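Chapter 5
Showing a Robot What You Mean

12/11/20

14 shares | 2 comments

I learned to fold a shirt before I could tie my shoes, and I couldn't tell you a single rule I follow when I do it. My hands just go. That was a problem the winter I joined a small lab in Ziltville and got asked to write down, step by step, how a machine should handle laundry. I filled 2 notebooks. The robot bunched everything into a ball anyway.

So this chapter is about the other way in - you do the job, and the robot learns from what you did.

There are two main flavors, and we'll spend time with both. In the first, you drive the real arm from a distance with a controller or a second, smaller arm. We called our setup Umen, and I loved it and cursed it every day. You feel every bit of lag, and after an hour your shoulders are up by your ears! But whatever you record, you know the arm can do it, because the arm just did it.

In the second, you leave the arm at home. You pick up a gripper with a camera on it, squeeze it open and shut yourself, and go do the task on any old table. It's fast, it's cheap, and you can take it to somebody's kitchen. The catch is that your wrist can do things a robot's wrist can't, and you'll have to sort that out later (see the part on reach limits).

Cloth is where I'd like you to start. A block stays a block when you pick it up. A piece of fabric has a new shape every time you touch it, it hides its own corners, and it hides whatever is under it too. My first set for the Jostomo project had 1000 demos in it, and a good chunk of them taught the robot to pinch plain air next to a sleeve. I'd been watching my own eyes' view the whole time and never checked what the gripper's camera got.

Check that first. Before you record anything, open the fingers, hold them over the cloth, and look at the picture the robot will learn from.
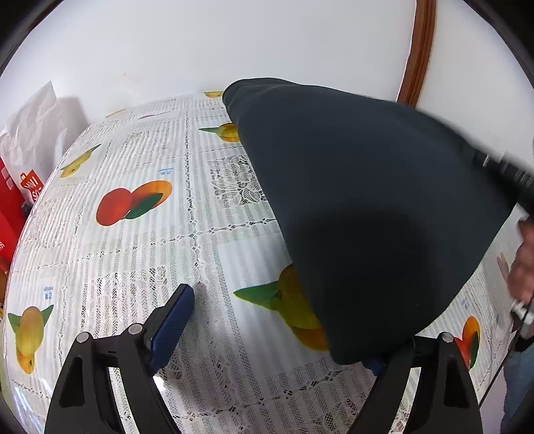 Then ask yourself if you could pick the next move from that view alone, with no peeking over the top of the tool. If you can't, change your angle and try again. We'll do this with a dish towel in the first exercise, so go grab one now.

Contact | Copyright Riquelme Press | Back to top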